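Bromia Recalls Control Software After Gripper Fault at Hukport Plant

HUKPORT - Bromia is withdrawing a software update for its bottle-handling robot arms after an arm at the company's Hukport plant failed to release its load when the stop button was pressed. There were no injuries. The update had been installed on 14 arms, and all of them have been taken out of service until the earlier version is restored and tested.

The fault happened on a Friday in January, shortly after the start of the late shift. An operator saw that an arm was holding a bottle past the point where it should have let go and pressed stop. The arm stopped moving, as it should. Its gripper stayed closed and the air supply to it stayed on. The operator kept clear, called the shift lead, and the air was shut off by hand at the wall valve 2 minutes later.

"The arm stopped, and that part of the system worked," said Svitlana Pylypenko, head of plant safety at Bromia. "The gripper is supposed to open or hold in a known way when someone presses stop. On this arm it did neither in a way we could predict, and we are treating that as a safety failure."
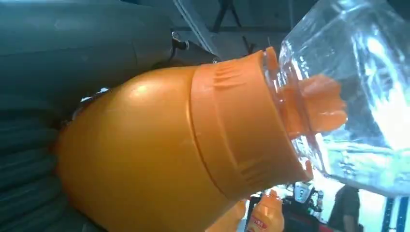 Bromia traced the fault to a change in how the control software reads pressure at the gripper. The update was meant to cut the number of crushed containers on the line. It did so by waiting for a steady pressure reading before giving the release command. When the reading drifted, the command was never sent, and pressing stop did not clear the wait. Clear plastic bottles with angled shoulders are among the hardest items for the system, and an orange piece pushed into the neck of one, with bits of it fanned out inside the plastic, is the sort of load for which the company now requires a separate release test. The earlier software does not use the waiting step.

The update passed 400 test cycles before it was installed. Those tests used stiff containers only and did not include pressing stop while the gripper was under load. Bromia has changed its test plan to cover both. Any new version will have to complete 3000 cycles, with stops made at different points in the cycle, before it goes onto a working line.

Erkard, which supplies the air valves, has inspected the valve from the affected arm and found no defect in it. Bromia accepts that finding.

One outside customer, the packing firm Intarasuk, had received the update but had not yet installed it. It has been told to delete the file.

"We asked for the fault report and the old test plan, and we got both," said Chanida Kaewmanee, operations manager at Intarasuk. "We will run our own stop tests on the next version before we use it."

Until the arms return to service, the work at Hukport will be done by hand on two lines. Staff there will be retrained on the wall valve, and a second shutoff will be fitted within reach of each operator station. Customers who are unsure which version they have should leave their arms switched off and contact Bromia's service desk.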